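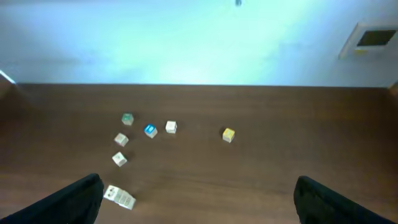
4/16/23

Block task, both arms, continuing from the batch we left half done. Target for the Kundell set is 1048 good episodes before anybody retrains. Count at start of session: 749. Count when I shut down: 790. Slower than I wanted, see below.

Setup same as last time. Brown table, letter cubes, leader arms on the bench behind. Wrist cams on, head cam on. Did the gripper zero on both sides before starting, left one wanted doing twice. Wrote new offsets into the config, old ones commented out underneath, don't delete them yet.

Start rule reminder for whoever picks this up: scatter by hand, no pattern, arms parked open. Don't line the cubes up nicely. The January batch has way too many tidy starts and the policy learned to reach for a row that isn't there. If two cubes land touching leave them touching. If one goes on the floor, pick it up and rescatter the whole lot.

Long block stays in the mix for some of the starts. Instruction string for those is still "stack the cubes", the long one is a distractor and should be left alone. I grabbed it by mistake in one episode, tagged bad, kept the file anyway, might be usefull as a negative.

Teleop notes

- left arm first few episodes felt laggy, turned out the logging laptop was syncing to Gosoden in the background. Paused sync. Fine after. Put it back on before leaving!!
- right arm good all session. Slight buzz at the elbow when holding still near full reach, no change from before
- cable loop at the right gripper sits in front of the stack from the head view. Covers the top block at the exact moment we care about. Tried pulling slack back toward the forearm, it creeps forward again after a few reaches. Needs a clip
- going in from the side works better than straight down once the stack is more than two high. Straight down, fingers brush the one underneath and the whole column twists
- slow on release. Open, wait, THEN lift. If you lift while opening, the block comes with you

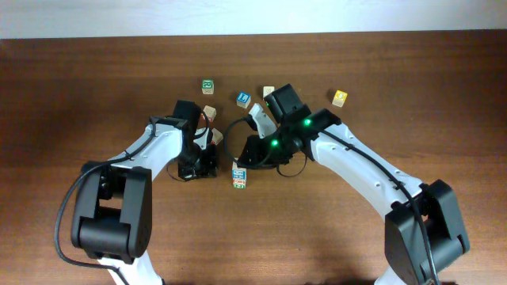
Head view, both grippers at the stack, rest of the cubes still loose behind it.

On the occlusion thing. I don't think we throw those episodes out. Wrist views should carry it, and the policy is going to have the same cable in the way at run time anyhow. But would like to see the Jokier replay with head cam masked before we commit to another few hundred like this. If it drops a lot then we fix the cable and mark everything up to here as the old rig. If not, leave alone.

Bad episode tags today, mostly knocked stack. A couple of dropped frames on left wrist, tagged separately as "cam" so they don't get mixed in with operator mistakes. Please keep using the two tags, someone was putting everything under "fail" and I had to go back thru them by hand.

Recoveries: if the stack falls and you rebuild it without stopping, that is a GOOD episode, tag "recov". We want more of these. Don't knock it over on purpose though, it looks fake and the motions are different, you tense up before the hit. You can see it in the joint traces.

Episode 107 from the first batch came up again in the loader check. Timestamps go backwards partway in. Pulled it from the index, raw file still on disk. Same person who wrote the loader should look (me, sigh).

Colors. Policy keeps preferring the blue cubes in the last eval, probably because I pick blue first without thinking. Made myself start with something else for the second half of the session. Harder than it sounds. Maybe have the script print a starting color on the screen before each one, ten minutes work, then none of us has to remember.

Lighting: left overheads on, blinds as they were. Haven't varied it at all yet and we said we would. Pale cubes get a bit washed at the far side on the wrist view, yellow one worst, in my opinion. Could drop exposure a notch but then the grippers go to solid black and you lose the finger edge. Left it.

Govindasamy format export: ran it on the new episodes, passes, except gripper width is still in raw ticks on the right arm and meters on the left. Known. Conversion is in my branch, not merged.

Todo
clip for right cable
starting color prompt
merge the width fix, re-export everything not just the new ones
masked replay on Jokier
turn sync back on (done 6:40)
spare finger pads, left ones are getting shiny and I had a cube slide out twice

Next session start from 791. Check the counter before recording, it reset to zero on me once allready and overwrote nothing only by luck.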